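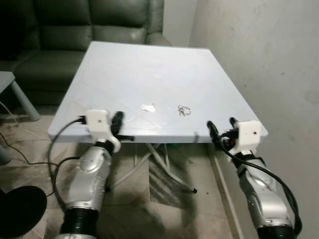
## Tinden two-arm kit, club loan set

Price to schools and clubs: £222 a term, plus a deposit of £60. Supplied by Gunadance, Surnstead.

The maker's leaflet says beginners will be tidying a table "within one session". We doubt it. Ngan-ling Tse's Wednesday group spent 22 sessions on the key-ring task, and the left arm still misses more often than we'd like. Paper is worse. Allow a full term, and don't promise parents a show.

**In the set**

- 2 arms with cables
- White 3D-printed gripper housings, black fingers
- Printed task cards (keys, paper scraps)

**Not in the set**

- Table. A light folding one will do, but check that it doesn't rock
- Laptop

The fingers are the part that wears. Spares are extra — ask before you book, as stock is poor until September.

The El Sherbiny Cup rules allow this kit in the junior class only. The leaflet calls it "competition ready" and leaves that bit out.

Page checked 7/31/19.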